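The Robot That Learns Without Being There
Lina Haddadin spends a week in the Ollosness lab, doing chores with somebody else's fingers
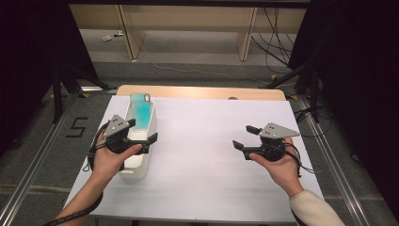
I've never been good at teaching. Ask my nephew, who still can't parallel park. So when the Ollosness group offered to let me teach a robot, I warned them, and they handed me the grippers anyway! The method is lovely in its plainness: you skip the robot and do the job yourself with a gripper in each hand, and the recordings become its lessons later on. My first job was the tub, a tall white plastic thing with a clear bottle of bright cyan liquid standing up inside it. You come at it from the side with two black fingers, and I found myself holding my breath every single time (the blue stuff makes you very careful).

The team's bet, which they've been testing since November, is that a person's hesitations are worth keeping. Most groups trim their recordings down to the smooth bits. Ollosness kept the lot: 3000 takes, with every wobble and second thought left in, and then trained one robot on those and another on a tidied-up set.

The wobbly one did better. Out of 475 trials with objects it hadn't met before, it dropped 18. The tidy one dropped six times as many, mostly because it had never seen anybody fix a bad grab and so had no idea how to back off and try again.

I asked whether my own clumsy takes would go in. Oh yes, they said, rather too quickly. A second lab at Bramton is repeating the whole thing this fall with different rooms and different people, and until those numbers come in the group won't say how far the result stretches. My wrists ached for two days.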